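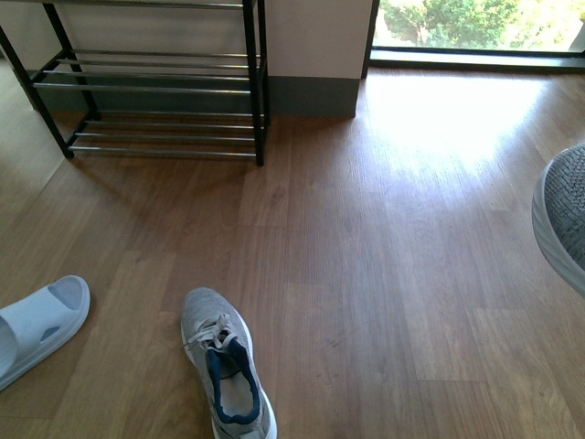
What do you do at Etiseck?
We write the house rules for robots that work in people's homes, and then we check whether anyone is keeping them.

About us

Etiseck is a small firm in Grendham with a long rulebook. The current edition has 155 rules. The first had 80, and we thought that was excessive at the time.

Most of them are dull, and we're rather proud of that. A robot must stop when told to stop, in any tone of voice. It must let go of a thing before backing away from it. Shoes go down in pairs, toes the same way, and a shoe without a partner waits on the bottom tier until somebody claims it. That last rule took most of December and one resignation, since withdrawn.

Rochelle Pearce started the firm after years of writing safety manuals for lifts. She still reads every draft aloud, and anything she can't get through in one breath goes back to its author.

How we work

Every rule is tried on an ordinary floor with ordinary belongings before it goes in the book. Our record for the tidying chapter is 600 trials. Leclerc, the chapter on stairs (named after the street, please stop asking), is still open.

We don't sell robots and we don't take commission from people who do. Iklow, our checking scheme, gives a plain pass or fail. Makers have asked for a "nearly". There isn't one.

Visiting

The test rooms are open to makers and members on Tuesday afternoons. Bring indoor shoes and sensible questions. The rulebook is at the front desk, and it is heavier than it looks.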